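Claltby wooden chess sets to go out on loan this autumn

Last updated: 2022-10-16

Full-size wooden chess sets can now be borrowed free of charge across Claltby, under a scheme run by Claltby Chess Club with the games shop Serner. The sets are for anyone in the town who wants to play at home, at work or in a day centre and does not have a board of their own.

There are 100 sets in the scheme. They are held at 17 lending points, which include the library, both health centres, the bus station café and the Brinitz Road community rooms. A set can be kept for up to three weeks and can be renewed once if no one else has asked for it. There is no deposit. Borrowers give a name and a phone number and sign for the set.

The club tried the idea out in August with a small number of boards at the library and Brinitz Road. All of them were out within the first week and most were borrowed again as soon as they came back.

Babar Hashmi, who chairs the club, said: "We used to lend out roll-up boards and plastic men, and people brought them back and said thank you, but you could tell they'd stayed in the bag. The wooden ones get left out on the table. Somebody walks past and makes a move. I had one family ring up to ask if they could have another week to finish a game."

Each loan comes with a board, a full set of men in a drawstring bag, a card of the rules and a pair of label strips for learners. The rule card is printed in English and Urdu, with large type on one side. A Polish version is being checked and should be in the bags before Christmas.

The card was written by Rafia Orakzai, who teaches the club's beginners on Saturday mornings. It covers how the pieces move, castling, check and checkmate, and how a game can be drawn. It leaves out openings, apart from one suggested first move for White, which is to push the king's pawn forward two squares. It also leaves out en passant, which has its own slip of paper at the lending points for anyone who asks.

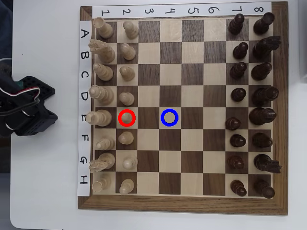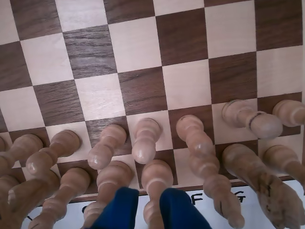
Learning to write moves down is the part of the beginners' course that most people find hardest, and the loan sets have been put together with that in mind. Many wooden boards have no letters or numbers on them, and a new player has to count along from the corner every time. The club's answer is cheap and can be lifted away once it is no longer needed. In the picture of the whole board, white paper strips give the numbers 1 to 8 along one side and the letters A to H down another, so that any square can be read off from the two. The red ring is round the pawn on E2 and the blue ring is on E4, and that is the first move on Ms Orakzai's card.

"I say the letter first, then the number, every time, and I make them say it back," said Ms Orakzai. "By the second week they've stopped looking at the strips. Some of the older learners like to keep them on and that's fine. I'd sooner they wrote the game down correctly."

She has asked that borrowers turn the board so that each player has a light square at the right-hand corner. It is the mistake she sees most often, and a game started the wrong way round puts the king and queen on each other's squares.

Serner has supplied the boards and men at cost and will replace lost pieces at no charge for the first year. The shop, in Michailidis Yard, has kept back a box of spare pawns and knights for the purpose. Knights are the pieces most often broken, usually at the ears.

Faisal Jafri, manager at Serner, said: "People worry about losing a piece and having to pay for a whole new set. They won't. Tell the lending point, or come into the shop with one of the same men so we can match the size. The colour may be a bit out against the older ones. Wood changes over time and we can't do much about that."

Borrowers are asked to keep the boards away from radiators and windowsills and to wipe them with a dry cloth. Spray polish should not be used, as it leaves the squares sticky. Marks and small dents are expected and do not need to be reported. A board that no longer lies flat does.

The money for the scheme came from a sponsored play-through held at Brinitz Road over a weekend in the spring, at which some 670 games were finished. The remainder was given by club members. The club has enough in hand to run the scheme for two years and will look at it again after that.

Laiba Sial, who looks after the bookings, said that sets for care homes and day centres can be arranged separately and kept for a full term. "They can have more than one and they don't need to go through the library system," she said. "Just email me and say how many players you've got and whether you want the large-type cards. If you're up a hill or out past the ring road, Khurram Janjua will bring them to you in his van on a Thursday."

Schools are not part of the scheme at present. The club already visits the primary schools in Claltby with its own boards, and that will carry on as before.

An open evening will be held at the Brinitz Road community rooms on the first Thursday of next month, from 6.30pm. Sets will be there to borrow on the night. Ms Orakzai will give a short lesson for complete beginners at 7pm, and club members will be free for a game with anyone who wants one. Entry is free and there is no need to book. Tea and coffee will be on sale at the hatch. The car park closes at 9.30pm.

Sets can be reserved at any lending point or through the club's bookings desk. A list of lending points with opening hours is on the noticeboard at the library and in the window at Serner.

Notes to editors

Claltby Chess Club meets on Thursday evenings and Saturday mornings at the Brinitz Road community rooms. New members of any age are welcome, and under-11s should come with an adult.

Babar Hashmi and Rafia Orakzai are available for interview. Requests should go to Laiba Sial at the club's bookings desk.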